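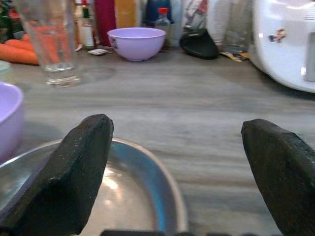 Fodari Ko kitchen scale: long-term review

The Ko is a flat glass-topped kitchen scale with four load cells, a remote display on a coiled lead, and a rechargeable battery. I bought mine from Bravton in May for $116. It replaced a Kutance with a fixed display and a platform too small for a wide bowl, and most of the comparisons in this review are with that scale.

The log function in the Ko keeps a running total of weighings. Mine reads over 1153, nearly all of them flour, water, chopped vegetables and coffee. The scale has been carried between counters and has been dropped once, from a low shelf onto a mat.

Accuracy

For a fixed load I used a sealed jar of dry sand, checked on a calibrated lab balance at 1788 g. The Ko gave that figure with the jar in the center of the platform and with the jar near each of the front corners. At the left rear corner it read one gram high, and it has done so every time I have repeated the check. The Kutance was off by several grams at all of its corners, so I had learned to center everything on it, and I can now stop doing that.

Small loads are weaker. Below five grams the display tends to sit at zero until enough material has landed at once. Yeast and salt added in pinches will be under-reported. The workaround is to put the container back down after each addition, or to use a pocket scale. The manual mentions a "fine" mode, but on my unit it adds a decimal place without making the reading any more stable.

Warm-up drift is minor. Switched on and left empty, the scale may creep up by a gram in the first few minutes. Tare again before the first weighing and the error goes away.

Tare and containers

Tare takes less than a second and survives the auto-off timer, a feature the Kutance lacked. If the scale goes to sleep under a loaded bowl, pressing the power key brings back the previous net weight.

The type of container matters more than I expected. Light plastic bowls slide on the glass when you stir in them, and the reading jumps. Thin steel bowls are steadier but carry heat to the glass, and a hot bowl will make the reading wander until it has cooled. Fodari sells a silicone mat that solves both problems. It should be in the box.

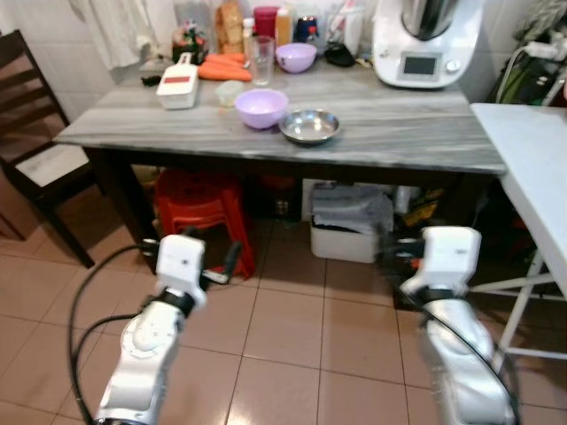 Display and controls

The display is a white-on-black LCD, legible from a standing position and poor from the side. Because it is on a lead, it can be set in front of a wide bowl or stuck to a steel surface with its magnet. The magnet is strong enough for a range hood. The lead is the part I would expect to fail first, and it plugs in at both ends, so it can be swapped.

There are four touch keys on the display unit. They respond to wet fingers most of the time and to floury fingers every time. They do not respond to gloves. The unit key is next to the tare key and is the same size. I have switched to ounces by mistake more often than I would like, and there is no way to lock the setting.

Battery and cleaning

A full charge lasts me several weeks of daily use. Charging is by USB-C, and the port is on the underside behind a rubber plug, so the scale has to be tipped on its edge to charge. The Kutance ran on coin cells and needed them often.

The glass wipes clean. The seam between the glass and the base does not, and flour packs into it. A dry toothbrush gets most of it out. The base is rated as splash resistant only and should not be held under the tap.

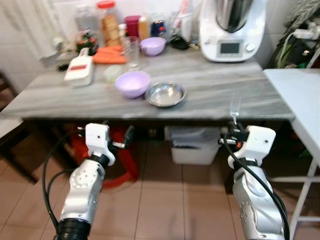 Lilac plastic bowl and shallow stainless steel bowl on the kitchen table.

Verdict

Good: corner accuracy, tare memory, removable display, battery life.
Bad: slow response to small additions, unit key placement, charging port position, no mat supplied.

For bread, batch cooking and anything else in wide bowls, the Ko is worth the price. For espresso or for weighing spices, buy something smaller with a finer resolution. I am keeping mine, with a strip of tape over the unit key.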